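Heating oil deliveries: your questions

Who delivers in the valley?
Loderik runs the tanker and Cusi handles orders and billing. Rosaura Huamán takes phone orders from 8 am. The lines are closed on Sunday.

How much do I have to order?
The smallest delivery is 70 litres if a neighbour on the same road is ordering too, otherwise it is 1,000 litres. Neighbours need to book together and give both addresses.

How is the price set?
You pay the price quoted on the day you order, even if the delivery comes later. The quote includes the delivery charge. Wholesale prices move with crude and with how much fuel the refineries are producing, so a quote from last week will not be honoured.

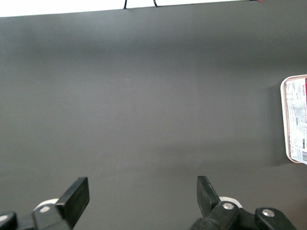

Grey tabletop with two thin black cables behind it.

Why did my delivery take longer in February?
The depot at Curkum was short of kerosene while the coastal terminal was shut, and almost 16 days of orders were held back. Homes with no other heating were supplied first.

Can I switch to Ralusine?
Only if your boiler has been converted. Ask your heating engineer before ordering. It must not be put in a tank that still holds ordinary kerosene.

Do I need to be at home?
No, provided the gate is unlocked and the driver can get the hose to the tank. The ticket will be left in your letterbox.

What if the tank gauge looks wrong after a delivery?
Keep the ticket and ring Eusebio Mamani at the depot within 2 working days. He can check the meter reading from the tanker.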